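# Keeping the Reading Room Open Later: A Conversation with Ga-eun Wang

The Hedosa Public Library extended its evening hours in September, and the change has drawn more interest than any other service decision of recent years.
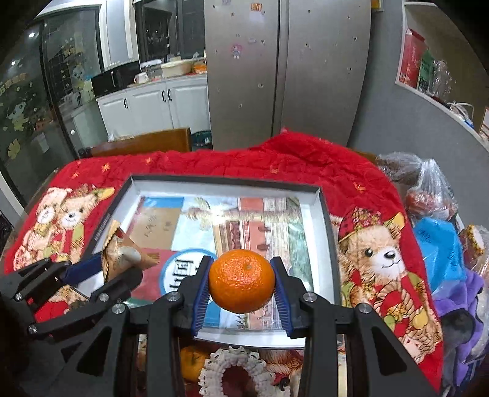 Ga-eun Wang joined the library as head of public services after a long period in university libraries. She met with the newsletter in her office on the second floor to discuss the new schedule, the families who use it, and the work still ahead.

The library previously closed at six on weekdays. Ms. Wang said that the hour had been set when most patrons lived within walking distance and worked nearby. "The town has changed a good deal," she said. "Many of our residents now commute to the Cellent business park, and they were getting home to find our doors locked. They were paying for a building they could use only on Saturdays."

The first proposal was modest. The reading room would remain open until nine on three evenings a week, with the upper floors closed. Before the schedule was approved, staff mailed a short survey to 200 households and received 105 replies. Ms. Wang described the response as encouraging but mixed.

"People wanted the hours," she said. "They did not agree on what the hours were for. Parents asked for picture books and a place to sit on the floor. Students asked for silence. Those are both fair requests, and we have one large room."

The solution was a division of the evening. Until seven, the room operates as a family space, and conversation is permitted throughout. After seven, the low shelves are rolled to the side wall and the long tables are reserved for quiet study. Ms. Wang acknowledged that the transition was difficult at first. A child who is halfway through a story does not wish to stop at seven, and staff have learned to begin giving notice at half past six.

Lighting was a further concern. The original fixtures were designed to supplement daylight and left the north tables dim after sunset. A grant from the Meltiment Fund paid for new desk lamps and for the rewiring of the floor outlets. "I received more letters about the lamps than about anything else," Ms. Wang said. "Most of them were kind. One gentleman objected to the color of the shades, and he still does, every time he comes in."

Asked whether the later hours had affected staffing, she was direct. The library did not hire additional personnel for the first season. Existing employees were invited to choose between a morning and an evening rotation, and those on the evening rotation begin their day at one.

"I would not want to present that as painless," she said. "Some of our colleagues have young children, and dinner matters. We agreed that no one would be assigned evenings against their wishes. It has held so far, although the winter was tight."

Food in the reading room has also been reconsidered. The former rule prohibited all eating and drinking. Patrons arriving directly from work found this hard to accept, and covered drinks are now allowed at the tables closest to the entrance. Meals remain restricted to the lobby. Ms. Wang said the carpet had survived the change better than she expected.

The next stage concerns the Do Street branch, a smaller building with limited parking. Its patrons have asked for the same schedule. Ms. Wang would prefer to start with a single evening, possibly Thursday, when the adjoining lot is free. A decision is expected once the budget hearings have ended.

She was asked finally what she reads herself when the building is quiet. "Seed catalogs, mostly," she said. "And the suggestion cards. They come in a box by the front desk, and I take them home on Fridays."

Residents who wish to comment on the proposed hours for the Do Street branch may leave a card at either location or speak with a member of the public services staff.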